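Pusulora Table Goods: item list and sorting notes

Contents of this folder

items.csv - one row per item, 258 rows
sessions.csv - one row per sorting session, 163 rows
stills/ - 1348 image files, grouped by session
labels.txt - the category names used in both tables

Scope

Pusulora covers small household goods handled on a tabletop: soft packages, cloths, towels, sponges, and the bins they are sorted into. Food, glass and anything with a blade are out of scope. Items were bought through Lachance and stored at Stallgate between sessions. The Taltico item list from the previous release has been merged in, and its old IDs are kept in the column old_id.

Fields in items.csv

item_id - integer, stable across releases
category - package, cloth, bin or other
color - plain color word, light and pale shades merged
rigid - yes or no; bins are yes, cloths are no
old_id - blank if the item is new in this release

Labeling rules

1. A cloth keeps the category cloth whether it is flat, folded or bunched. Curled edges do not change the label.
2. A package is labeled by its outer color. Printed patterns go in the notes column.
3. A bin partly hidden behind another item is still labeled. Pink package held upright over the table, with a light green bin behind it: 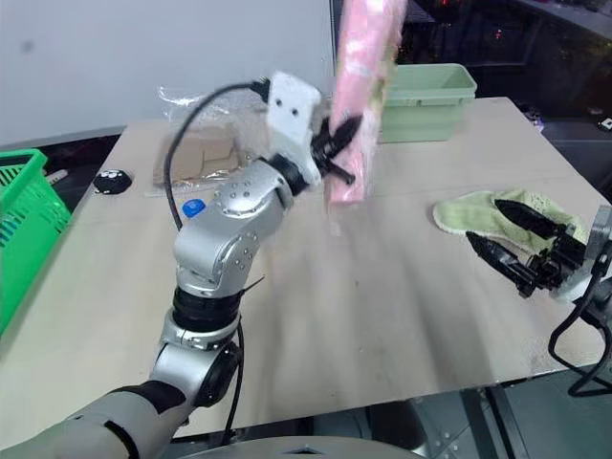 4. Motion blur is not grounds for removing a still. Set blur to 1 and label as usual.

Known issues

- Pale green and light green both map to green, so color alone does not separate a cloth from a bin.
- The notes column is limited to 100 characters and some older entries are shortened.
- Session rows added in November have no start time.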